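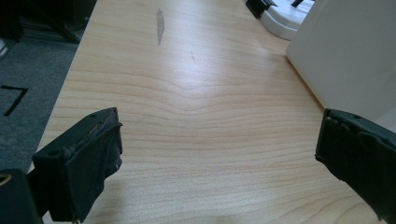
Why can't you just tell the robot what to do? A reader called Fallahi sent us that question, and added that a robot ought to be able to follow a list of steps, the same as a person baking muffins.

March
By the Narkside Kids' Science Desk

It's a fair question. Some robots do follow lists. In a factory, a robot can be told to move its arm to one exact spot, close its fingers, lift, and move to another exact spot. This works well when every part arrives in the same place every time.

A kitchen table is harder. Cups get left in different spots. Spoons point in all directions. If a list says "reach to the middle of the table" and the cup is near the edge, the robot will close its fingers on nothing.

So people try another way. They show the robot many examples of a job being done and let a computer program look for patterns in them. This is called machine learning. The program is a learning system.

What is an example?

At the Rikau workshop, an example is one short recording of one small job. Picking up a cup and putting it on a saucer is one example. Doing it again with the cup in a new place is another.

A person makes the recording using a gripper held in the hand. The gripper has two black fingers that face each other with a gap between them. Squeeze the handle and the fingers come together. Let go and they open again. A camera on the tool looks out past the fingers, so it records the table and whatever the fingers are reaching for.

The robot will have fingers and a camera like these too. That means the pictures it learns from look a lot like the pictures it will get when it tries the job.

Fingers on a tool like this can end up scuffed, with the black covering torn and peeling along one side. A table can have marks as well, such as a grey smudge or a small scratch. Shiny patches from the lights show up in the recordings too. A learning system has to find out which of these things matter. A smudge doesn't change how you pick up a cup. If every recording had the same smudge in the same place, though, the program might start using it as a clue. Then it could get mixed up on a clean table.

How many examples do you need?

More than you might think. For the cup job, the workshop set out to make 500 recordings. After trying the program, they decided to keep going and finished with 2407.

Then came the sorting. Someone watched each recording and asked a few questions:

Did the job get finished?
Can you see the fingers the whole time?
Did the person stop halfway to scratch their nose?

Once the sorting was done, 1631 recordings were kept for the program to learn from. Another 80 were put away in a separate folder called Endance. The program never learns from those. They are used to check it, the way a spelling test checks you on words without the list in front of you.

Do mistakes go in the bin?

Not always. If the cup slips and the person picks it up again, that recording can be useful. It shows the program how to recover when something goes wrong. Recordings where the camera was covered are thrown out.

Try it at home

Use your thumb and one finger as a gripper. Put a plastic cup on the table and pick it up ten times, moving it to a new spot and turning it each time. Watch what your wrist does. Then ask a friend to write down steps for picking it up, and follow them exactly. Move the cup and follow the same steps again.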